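Is it worth moving 2,000 Lolus off the exchange before the swap?

Idun Blomqvist in Wallets and Storage

I bought 2,000 Lolus ages ago and pretty much forgot about them (I know, I know). Now Serkico is emailing me every few days about a token swap in September. Do I need to pull them into my own wallet first, or can I leave them sitting there? I have the 12 words for my old Fletham wallet written down, but I haven't opened it since I changed phones.

Oanh Quách

I'd leave them until you've got the old wallet open again! Put the 12 words in, check that the address matches what you had before, then send 3 coins as a test and wait for them to show up. If they do, send the rest. I skipped the test once with Tăng and picked the wrong network, and I spent a whole weekend writing to support. Also, don't click the links in those emails. Type the site address in yourself and look for the swap notice after you log in. 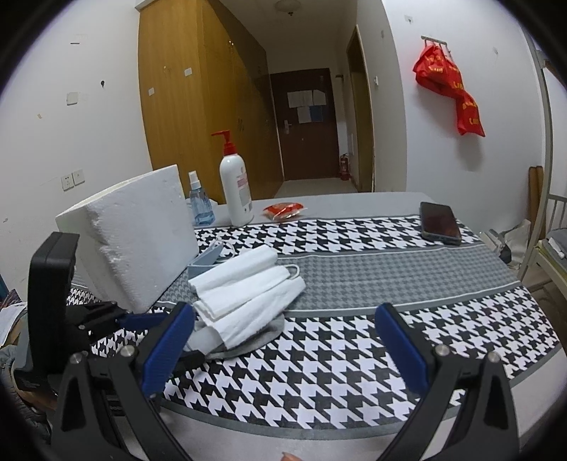 Fletham, Saturday, March 14, 2026

hodl_and_mow

just sell lol

penny_ledger

Ask support in writing if they're handling the swap for customers. Mine did it for everyone and I didn't have to do a thing, but withdrawals were shut for 24 hours. And check the fee before you move anything, mine ate a good chunk of a small transfer.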